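Workshop notebook — dye vat and fibre trials
February, entry begun 9:40 am

Present: H. Marchetti, K. Valtonen (from 1:15 pm)

Purpose of the session was to continue the madder series on the Brivholm wool and to settle whether the Stokel alum is to be adopted for general use in the dye room. The previous entry left both matters open.

Mordanting

Total dry weight of fibre prepared was 3270 g, made up of Brivholm two-ply in skeins and a smaller quantity of combed top. All skeins were scoured the evening before and left in clean water overnight. Alum was weighed out at the usual rate, dissolved separately in hot water and added to the bath before the fibre went in. Temperature was brought up slowly and held at 91 degrees for the full hour. It drifted once while the lid was off and was corrected at the burner.

The combed top should not be mordanted in the same vessel as the skeins again. It felted slightly along one side and had to be teased apart by hand. H.M. has moved it to the seconds bin.

Dye bath

Madder was the Delorme root, coarse ground, soaked since the previous afternoon. Tap water was used for vats A and B, rainwater from the north tank for vat C. Chalk was added to A only.

Vat A gave the clearest red. Vat B came out browner than expected and is close to the shade recorded last winter under the name Valo, although that result was obtained with a different root. Vat C is a soft orange, pleasing in itself but of no use for the present order. K.V. considers the rainwater too acidic for madder and asks that the tank be tested before it is used again. Agreed.

Skein 31 was dropped on the floor during transfer and rinsed twice. It should be disregarded in any comparison.

Drying and labelling

Skeins were hung in the lower passage, out of direct light. Labels are to be tied on before the skein leaves the vat and written in pencil — ink has run on two occasions this season and the colour of one sample can no longer be matched to its recipe. Wet weights were not taken. This was an oversight on my part.

Stock

Alum used to date from the Stokel lot: 2065 g. The remainder is in the grey tub on the second shelf, lid taped. It dissolves more slowly than the former supply but leaves no sediment, and I recommend that we adopt it. K.V. to initial here if in agreement.

Vat headings are to be written up on the small board with the black marker at the start of each session.

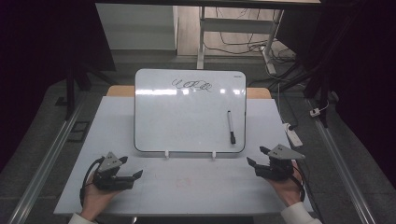 To be done at next session

1. Test north tank water and enter the reading on this page.
2. Repeat vat B with chalk, all else unchanged.
3. Cut wash-test lengths from A and B. Retain the offcuts.
4. Reorder pencils and cotton tape.

Closed 4:50 pm. H.M.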